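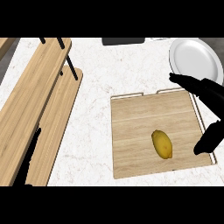

Shelving rack on a marble worktop (computer render)

How to claim your money back when a travel firm or shop goes bust

By Siyabonga Rampersad
July

Quick one this month as I'm between trains. Several of you wrote in after Gorkell stopped taking calls, asking what to do about holidays and deposits you've already paid for. Same steps work for most firms that fold – furniture shops, gyms, travel, whatever. UK rules only. Scotland is a bit different on the court side, I'll flag it where it matters.

First, check it has really gone under

Website down doesn't mean bust. Look the firm up on the Companies House register, it's free, search by name or company number. The number should be on your invoice or the bottom of an old email. You want the words administration, liquidation or dissolved. Check you've got the right company too. Gorkell the brand was run by a company with a different name, and half the letters I've seen went to the wrong one.

Administration – someone (the administrator) is running it and may keep trading or sell it. Your order might still turn up. Liquidation – it's being closed down and sold off for parts. Dissolved – gone.

Save everything today

Websites get switched off without warning. Log in now if you still can. Save the order page, the confirmation, any chat messages, the terms. Take screenshots. Then find the line on your bank statement and save that as well.

Put it all in one folder. Mine is called Estex because that was the first firm I ever lost money to (55 quid, a desk chair) and I never renamed it.

Work out how you paid

This decides nearly everything.

Credit card. Best position to be in. If the item or booking cost more than £100 and not more than £30,000, the card company is jointly liable under Section 75 of the Consumer Credit Act. You only need to have put part of it on the card, even a small deposit, and you can claim the lot. Watch out if you booked through an agent or a payment site, the link between you, the card and the seller can be broken and then Section 75 may not apply. Claim anyway, make them say no in writing.

Debit card, or credit card for £100 or less. Ask for chargeback. It isn't law, it's a card scheme rule, so there are time limits and the bank can turn you down. The clock is usually 120 days but what it runs from varies, so ask the bank which date they're useing. Don't sit on it.

Bank transfer, cash, cheque. Harder. You're probably an unsecured creditor, more on that below.

Finance or buy now pay later. Do not just stop paying. Ring the lender, tell them the goods never came, ask what happens to the agreement. A missed payment can mark your credit file even when you're in the right.

If it's a holiday

Package with flights? Look for an ATOL certificate in your paperwork. Package without flights, look for ABTA or another bond scheme. If you're covered the scheme will say how to claim, follow thier instructions and don't claim from the card at the same time. Already abroad – ring before you buy your own ticket home, or you might not get it back.

Flight only, booked direct with the airline, often has no ATOL. Back to the card, or your travel insurance if it has a supplier failure section. Lots don't.

Write the claim

Keep it short. Phone to start it if you like but follow up in writing. Something like:

"I paid [amount] to [company] on [date] by [card]. The company went into [administration/liquidation] on [date] and I have not received [item or service]. I am claiming a refund of [amount] under Section 75 of the Consumer Credit Act 1974. Copies of my order and payment are attached."

For debit cards swap the Section 75 bit for "please raise a chargeback for goods or services not received".

Ju-won Hwang from Tevstead sent the bank 23 pages and heard nothing. Sent it again as one page plus the receipt, and got a reply in 5 days. So, one page.

If the bank says no

Complain formally, use the word complaint. They normally have eight weeks to give you a final answer. After that, or once you've got the final response, you can go to the Financial Ombudsman Service for free. You've got six months from the final response letter, don't miss it.

No card? Register as a creditor

Find the administrator's name on Companies House and email asking for a proof of debt form. Fill it in, attach your evidence, send it back. Secured lenders and staff get paid before you do, so expect pennies in the pound and a long wait. With Phetsri the customers waited up to 7 months just for the first letter. Court is rarely worth it at this stage and in administration or compulsory liquidation you'd need permission first. In Scotland take advice before you do anything there.

Gift vouchers

Spend them quick if the shop is still open and the administrator is taking them. They can stop at any point. Otherwise same form as above, or the card route if you bought the voucher yourself.

Watch for scam calls as well. Anyone who rings offering to "recover" your deposit for a fee, hang up.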